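Review: Hitden tabletop arm, home trial package

Can a machine clear the kitchen table yet? Tarnia sells the Hitden as a bench-mounted helper for homes and small workshops, and the package has two parts: the arm itself, and a simulator where you set up a chore and rehearse it before trying it on real furniture. I ran both through March, with Vaida Paju helping on the workshop side.

The simulator is the better half. It installs without fuss on an ordinary desktop, and the wood grain and lighting are good enough that you can judge where things sit. You lay out a table, add a tray and whatever else is in the way, and steer the gripper or let the planner have a go. Sorting cutlery into a tray took me four evenings to get right on screen.
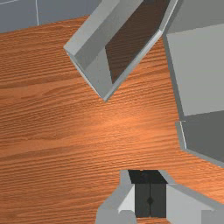 Moving the same job to the real arm was slower. Forks went across well enough. Teaspoons did not, as the fingers tend to push them along the table before closing. Out of 19 teaspoons in one run, the arm put seven in the tray and gave up on the others. I could have done the lot by hand while it was still homing.

Shop-floor work suited it better. Vaida had it moving machined spacers from a bench to a tote at Futemham, all the same size and colour, and it kept going through a full afternoon with 1412 parts moved. It stopped four times, each time wanting somebody to press the reset button at the back of the base. That button should be on the front.

Other gripes: the manual assumes you already know what a waypoint is, the power cable is too short for a kitchen bench, and the arm is loud enough to hear from the next room. Support answered my email in seven days.

For repeat jobs with identical parts, I'd recommend it. For dishes, laundry or a table after dinner, keep your money for now. The simulator is also sold separately, and I'd start there.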